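Section 3: Setting up the Lonero tabletop dehumidifier

Before you start

Unpack the unit and stand it upright for 30 minutes before plugging it in. If it was carried on its side, leave it upright overnight. The box should contain the main unit, the water tank (already fitted), the power adapter, a drain hose and a spare filter.

Keep the packaging until the first full tank has been emptied. Returns sent to Hondine without the original inserts may be refused.

Choosing a place

The Lonero works best in a closed room. Put it on a flat surface that doesn't rock, away from curtains and bedding. The air intake is at the back and the outlet is on top. Leave a hand's width behind the unit and keep the space over it clear - a shelf directly above will send damp air straight back into the intake.

CAUTION: Do not place the unit over a wall outlet, a power strip or any other electrical equipment. A full tank can spill if the unit is knocked.

First use

1. Slide the tank out by its front handle and remove the strip of tape holding the float. The float must move up and down freely.

2. Push the tank back in until it clicks. If it isn't seated, the tank light stays red and the fan won't run.

3. Open the rear cover, take the filter out of its plastic bag and put it back with the tab facing you.

4. Plug the adapter into the unit first, then into the wall.

5. Press the power button. The light turns green and the fan starts within a few seconds.

6. Press MODE to choose Low or High. Use High for the first 2 days in a damp room, then switch to Low.

Note: The outlet air will feel slightly warm. A faint plastic smell in the first hours is normal and fades with use.

Emptying the tank

The unit shuts off when the tank is full and the light turns red. Switch off at the button, pull the tank out level with both hands and pour from the corner marked with an arrow. Dry the outside before you put it back. Do not drink the water or use it in a steam iron.

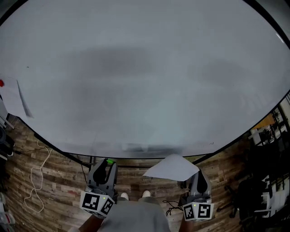 To drain continuously, pull the rubber plug from the lower rear port and push the hose on as far as it will go. The hose must run downhill the whole way to the sink or bucket. A loop or a raised section will stop the flow, and the tank will fill as usual.

CAUTION: Keep the plug. Without the hose or the plug in place, the port will leak.

Cleaning the filter

Rinse the filter under cool water every 3 weeks and let it dry completely before refitting. Don't use detergent, and don't run the unit with the filter out.

If the light flashes red and green, see Section 4. Replacement filters are sold under part number 897.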